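Saturnino Cantero has been cleaning and resetting rental apartments for 13 years, the last 11 of them for Trostano, and he does not think the robot is going to take his job. He thinks it has already made it worse, and he'd like somebody upstairs to write that down.

We met on a Tuesday at the Hondton building, in the staff room behind the laundry. Since February, the company has had a Flirkance unit working the kitchens there. It puts dishes away, wipes counters and moves things back to where the layout sheet says they belong. The brochure in the lobby says this "frees the team for guest-facing work."

"What guests?" Cantero says. "They're gone when I get there. That's why I'm there."

His day used to be simple to explain. He got a list of apartments, he did them in the order he liked, and he went home when they were done. Now the order comes from the scheduler, which gives the robot the kitchens first and sends him in behind it. If it gets held up, he gets held up. He is paid for the shift either way, he admits, but the shift runs later than it did.

I asked whether it was at least good at the work.

"At plates, yes. Plates it's fine. I'll give it plates." He thought a moment. "Boards, so-so. Anything that's lying on top of something else, it takes its time. I would have the whole counter clear and be doing the bathroom." 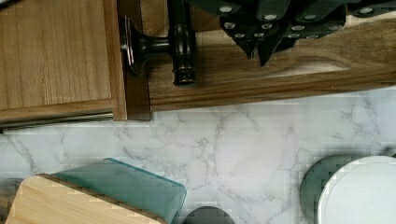
A kitchen counter at the Hondton building, with cutting boards, a knife block and a white plate.

The knives are a sore point. Under the rules that came with the machine, staff handle everything in the block, and they have to do it after the robot has left the kitchen. Cantero has no quarrel with the rule. What bothers him is that the step isn't on anybody's time sheet. The kitchen is marked done when the robot leaves, and the knives get done anyway, by him.

"So on the paper the robot did the kitchen," he says. "One hundred percent. And I did what? I did nothing in there."

I put this to the building's operations manager, Ms. Nwosu, who was friendly and had clearly heard it before. The time sheets are being looked at, she said. She also told me that no one at Hondton has been let go. That is true, although two people who left in the spring have not been replaced, and when I asked if they would be, she said it was too early to say.

It is always too early to say. I've done a fair number of these interviews now and I have yet to visit a workplace where it was the right time.

Cantero's own suggestion is small. He wants the people who clean to set the order of the rooms, and he wants a line on the sheet for what he does after the machine. He wrote both down on a request form, number 2114, and handed it in. He keeps a copy folded in his wallet – he showed me – and so far he has had an automatic reply thanking him for his feedback.

Would he go back to the old way? He shrugged. His shoulder is easier on the days he isn't reaching into high cupboards, and he said so without my asking. "I'm not against it," he said. "I'm against them telling me it's for me."

Then his phone buzzed with the next apartment, and he went up to see whether the kitchen was finished.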